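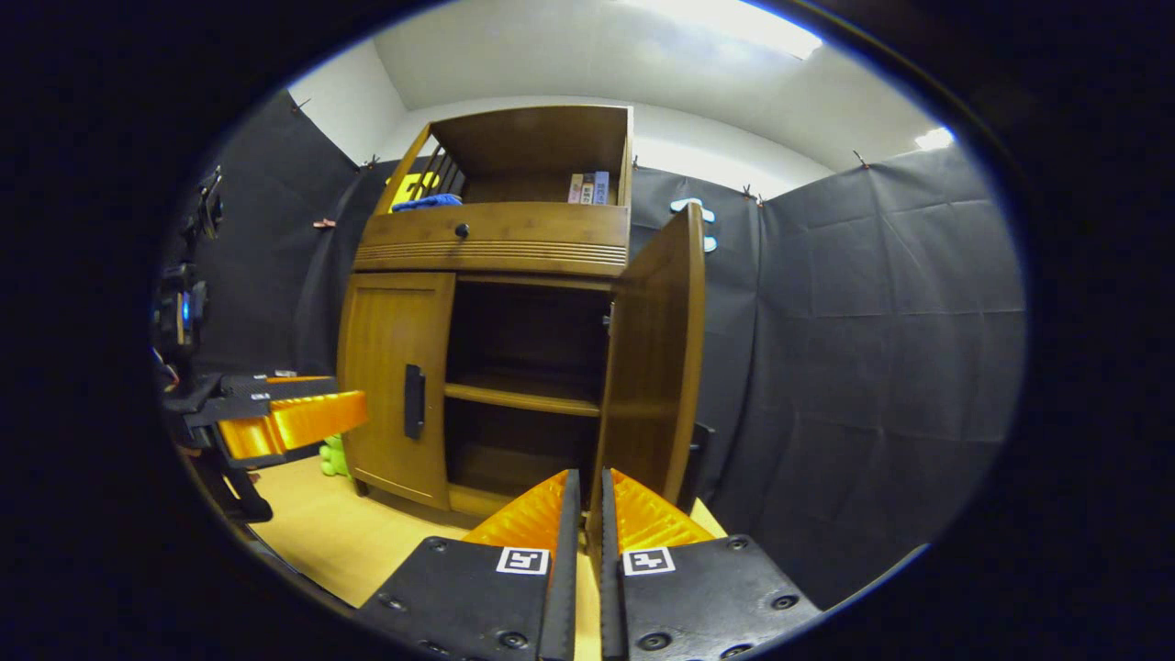 Wooden cabinet against dark gray curtains.

Technical Writer, Assembly and Care Instructions (fixed term)

Employer: Flotano
Department: Product Documentation
Reports to: Hüsnü Kocabaş, Documentation Lead
Contract: 12 months, full time, extension possible
Start: November
Location: Office, with up to two days per week from home after the first month

Flotano prepares assembly sheets, care leaflets and spare parts lists for makers of home storage furniture. The documents are printed and packed with the product, and the same text is published on the maker's support pages. Most of our work concerns cabinets, hutches, sideboards and shelving. We do not design or sell furniture.

The position covers two product lines, Stidari and Karam. Stidari is sold assembled and needs care leaflets, door adjustment notes and anchoring instructions. Karam is sold in parts and needs full assembly documents. The Karam set is the larger share of the work and will take up most of the first half of the contract.
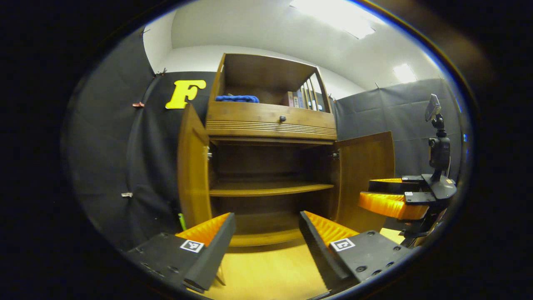
Reading time: 4 minutes

Duties

The writer drafts new instructions from drawings, parts lists and a sample of the product. Each draft is checked by assembling the product from the text alone. Where the text and the product disagree, the writer records the difference and raises it with the maker before changing either the wording or the figure reference.

The writer also maintains existing documents. A change of hinge, knob or shelf support usually affects several leaflets, and all of them must be reissued under the same revision letter. Our current backlog holds 85 documents waiting for revision. They are of uneven quality. Some were translated from other languages without review, and a number of them use different names for the same part on different pages.

Part of the week is spent on the term list. We use one name per part across all lines: a door is a door, a fixed shelf is not called a panel, and left and right are always given as seen by a person facing the front of the furniture. The writer is expected to apply the list and to propose changes to it in writing.

Illustrations are produced by a separate group. The writer supplies a sketch or a written request for each figure and checks the finished drawing against the step it belongs to. Drawing skill is not assessed.

Requirements

— Two years or more of paid work writing instructions, procedures or manuals of any kind
— Clear written English at a professional level
— Ability to read a dimensioned drawing and a parts list
— Experience with a document system that keeps revision history
— Ability to use ordinary hand tools for test assembly, including some lifting with a second person

A second language is useful but not required. Prior work with furniture is not required either. Writers have joined us from appliance service, laboratory procedures and building maintenance. Applicants whose experience is mainly in marketing copy should include at least one sample in which the reader has to carry out a task.

Working arrangements

Office hours are flexible outside the core period, which runs from 10:00 a.m. to 3:00 p.m. Test assembly takes place on site and cannot be done from home. Documents are written in Zalar, our in-house editor, which stores each step as a separate record. Training in Zalar is given during the first two weeks. Tools and protective gloves are supplied.

Overtime is rare. When a maker moves a print deadline forward, hours worked beyond the contract are returned as time off within the same quarter.

How to apply

Send one file containing a resume and two writing samples. Neither sample may be longer than 14 pages. If a sample was edited by other people, state which parts are your own. Confidential material should be removed or replaced before sending — we do not sign separate agreements at this stage.

In place of a cover letter, include a set of instructions of no more than 100 words for adjusting a cabinet door that does not close level with the one beside it. Assume a reader with one screwdriver and no experience. Do not include figures.

Selected applicants are invited to an interview and a paid writing exercise on site. The exercise consists of correcting an existing leaflet against a product sample. The salary range is sent with the invitation. All applicants receive a reply, including those not selected.

Questions on the content of the work should be addressed to Hüsnü Kocabaş through the application form, using the subject line "Technical Writer, Karam and Stidari."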